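Désencombrer l'entrée sans y passer ses vacances

L'entrée est la pièce où l'on pose tout en se disant qu'on le rangera plus tard. Plus tard, chez moi, c'était en août, une fois par an, et de mauvaise humeur.

Commencez par les clés. Un crochet par personne, à hauteur d'épaule, et pas de coupelle : une coupelle se remplit de tickets de caisse, de piles douteuses et de boutons orphelins. J'en ai vidé une qui contenait 4 euros, un noyau d'abricot et une notice de perceuse.

Les chaussures ensuite. Deux paires par personne près de la porte, les autres au placard. Les adolescents négocieront. Tenez bon, ou achetez un placard plus grand. Pour les semelles boueuses, une vieille plaque de four garnie de galets fait un égouttoir convenable, à rincer au jet quand les galets changent de couleur.

Le courrier se trie debout, manteau sur le dos. Publicités au recyclage, factures dans une chemise, faire-part sur le frigo. Assis, on lit le catalogue de jardinage et la soirée est perdue.

Pour les gants, bonnets et écharpes, prenez un panier en osier plutôt qu'un bac à couvercle. Personne n'a jamais soulevé un couvercle pour ranger un gant.

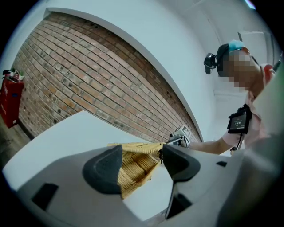 L'osier se dépoussière au pinceau plat, puis à l'éponge à peine humide avec une goutte de savon noir. Séchage à l'ombre, loin du radiateur, qui rend les brins cassants. Si un brin dépasse, coupez-le au sécateur avant qu'il ne s'attaque à vos pulls.

Restent les parapluies. Ma voisine Mereana Ellery en possède presque 20, dont deux qui s'ouvrent. Gardez ceux-là.

Mis à jour le 14 mars 2022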